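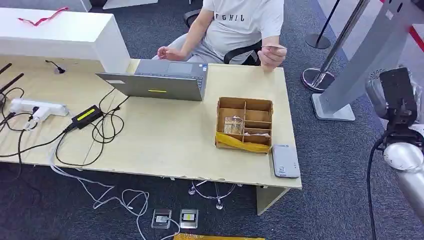

Keegan Donnelly wanted to know why the desk comes before the software, seeing as the old sheet had it the other way round. Fair question. Answer is we had people halfway through a login with the power strip still in the cupboard. So desk first now. Old sheet can go in the recycling.

Section 4. Setting up a desk at Florkbridge

Covers: laptop, power, cables, cards, the parts box. Doesn't cover printers (section 6) or the phones.
Last changed January 7, 2016. If yours says November on it, it's the old one.

Before you start

Clear the desk top. Mugs, post, everything. Have the laptop, its own power adapter, a power strip and a box with dividers to hand. The divided boxes are on the bottom shelf in the stock room, flat packed.

4.1 Power

1. Put the strip at the left edge of the desk, long side along the edge. Switch off at the wall.
2. Check the strip's lead reaches the wall socket without stretching across a walkway. If not, ask for the longer one, don't join two together.
3. Plug in the adapter. Push it right home, the Pestum strips are stiff when new.
4. Anything else that needs mains goes in now too.
5. Wall switch on. Light on the strip should come on. No light, try another socket before you report it.

CAUTION: never plug one strip into another. Never.

CAUTION: no drinks on the strip side of the desk. Put them on the other side or, better, on the counter.

4.2 Cables

Most complaints come from this bit. Do it properly once.

1. Thin leads go down through the hole at the back of the desk. Feed the small end first.
2. Leave enough slack on top to move the laptop a hand's width each way.
3. Take up the rest in one loose loop behind the laptop. Loose, mind. Tight coils break the wire inside and then it works on and off for weeks.
4. Fasten the loop with a Katene strap, not tape. Tape leaves glue on the wood.
5. Leave the adapter itself out in the open with the label up. It gets warm in use, so no papers over it.

Note: a loop on the desk top is fine while you are setting up. Strap it before you go home.

4.3 Laptop

1. Middle of the desk or a little to one side, screen facing the chair. People coming up to the counter should see the back of the lid and nothing else.
2. Check the asset label. Numbers run from 105 to 236. Outside that range it belongs to another site, take it back to Bronwyn Gilchrist.
3. Plug in the adapter, wait for the charge light, then switch on.
4. Log in with the name on your slip. First login takes a while. Dont close the lid.
5. Open Allo and check the desk name at the top is the right one. If it says UNASSIGNED, close it and open it again.

4.4 Parts box

1. Fold up the box, press the dividers down into the slots until they sit level.
2. One kind of thing to a compartment. Cards in one, adapters in another, small bagged bits in a third. Spare compartments stay spare.
3. Leave inner wrapping in until you've been through it. Small things end up in the folds. Then bin it.
4. Stand the box next to the laptop where you can reach in without getting up.

Note: keep clear bags with whatever came in them. The number on the bag is the one we reorder from.

4.5 Cards

1. Take one card out of the box at a time. Hold it by the edges, keep fingers off the contacts.
2. Read the number off the card and type it into Allo, under Cards, New.
3. Press Save and wait for the tick.
4. Put the card in its sleeve and the sleeve in the tray. Next one.
5. Stop at 300 for the day. The list gets slow after that and you will start typing things twice.

CAUTION: bent or cracked cards do not go back in the box. Red envelope, write the number on the front.

If a number is refused, check you haven't read an 8 as a B. Still refused, put the card to one side and carry on, sort out the odd ones together at the end.

4.6 Chair and last checks

1. Arms of the chair should go under the desk or just meet it. If they bang the edge, drop the seat a notch.
2. Feet flat. Elbows level with the desk top, more or less.
3. Pull gently on each plug. None should shift.
4. Nothing hanging over the front edge of the desk, wrapping included.
5. Sign the sheet on the stock room door and put the time. Desks not signed for get done agian by whoever is on next.

Problems with any of this, Bronwyn has the spares and the key. For Allo passwords see section 5.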